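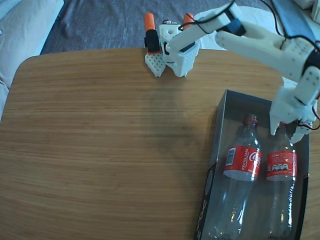
The Rolstead Table in Honey

166 shares | 4 comments

Print this page | E-mail this page to a friend

We've had the Rolstead in the shop since January and we still catch ourselves running a hand along the top when we walk by. It's a wooden table with a pale honey color, a fine straight grain that runs the long way, and rounded corners. There isn't much else to it, and we mean that as a compliment! The wood is the whole show, so Brakow, who build it for us, put most of their time into the top.

The grain

If you've only seen the Rolstead on a screen, the grain is the part worth asking about. The lines are long and close together and they stay very straight from one end to the other. From across a room the table looks like one calm light brown surface. Sit down at it with a cup of coffee and you start to see all the thin lines (a few customers have told us they now have a favorite patch, which we understand completely).

Every top comes out a little different. Some are a shade lighter, some lean more toward gold, and the spacing of the lines shifts a bit from table to table. We can't match a top to one you saw in the shop or at a friend's house, but if you have a strong preference for lighter or darker, write it in the order notes and Stefaniia Holovko in our order room will look through what we have on hand. She likes doing it. She'll send you photos of two or three if there's time before the truck leaves.

The finish

The finish is called Zotalora and it has a soft shine – more than a matte oil, a good deal less than a piano. It feels smooth all the way across, and it catches the light from a window without turning into a mirror. We went back and forth with Brakow for most of a winter over how glossy it should be. The first samples were much shinier and everybody in the shop had an opinion. I wanted it flatter. I was outvoted, and now that I've lived with one at home I think the others were right.

Day to day it needs a soft cloth, barely damp, and then a dry one. Wipe along the grain. Please skip anything with ammonia or grit in it, and don't use spray polish, which leaves a film that is a pain to get off. Wet glasses should go on a coaster. If you do get a ring, leave it overnight before you try anything, and if it's still there in the morning give us a call.

The corners

Rounded, and nicely so. The curve is gentle enough that the table still reads as a rectangle, and you can squeeze past between the table and the couch without a bruise on your thigh. We hear about this most from people with toddlers and from people in small apartments. The back edge and front edge are straight, so it will also sit happily along a wall or behind a sofa.

What goes with it

The honey tone is easy to live with. It looks great with a cream couch, and we're very fond of it over gray carpet, where the cool floor makes the wood seem warmer. Dark navy is another good neighbor. If your floor is wood too, try for one that's clearly darker or clearly lighter than the table; a near match tends to look like you tried for an exact match and missed.

For seating, the Fang stool is the one we sell most often alongside it. It tucks under and it's light enough to move with one hand. Plenty of people use the chairs they already have, and that works fine.

What people use it for

Everything, it seems. Homework, dinner for four, sewing, puzzles, a laptop and a pile of mail. One couple bought a second one so the model trains could have their own. It's a plain, level surface with no lip or inlay to work around, and that makes it as good for projects as for meals. If you're going to clamp something to it, put a scrap of felt or cardboard under the jaws. Same goes for anything heavy with hard feet or a rough base. The finish is tough but it will show a scratch if you drag metal across it.

Details

Item number: Rolstead 900
Color: Honey
Finish: Zotalora
Depth: 30 inches
Corners: Rounded
Price: $614, delivery extra
Assembly: The legs bolt on. The wrench is in the box.

Putting it together

Lay the top face down on a blanket or a folded rug and attach the legs loosely first, all of them, before you tighten any. Then go around again with the wrench. Turn it over with a second person – it's heavier than it looks, and the legs aren't meant to take the weight sideways. Check the bolts after a few weeks and again when the heat comes on for the season.

Wood moves a little with the weather. Try to keep the table away from radiators and floor vents, and if it will sit in strong sun, shift the lamp or the fruit bowl from time to time so you don't end up with a pale circle under it.

Delivery and returns

Tables ship flat in one carton. Please open it the same day and look at the top in good light. If there's a dent or a scuff, send us a picture and hang on to the packaging. Returns are fine as long as the legs haven't been attached. Sample chips of the Honey color are free, and you can ask for one by e-mail or at the counter. We do run out of them now and then, so let us know if you're in a hurry.

Extra legs and bolts are kept in stock. The Fang stool has its own page.

E-mail this page to a friend | Print this page

4 comments | Add yours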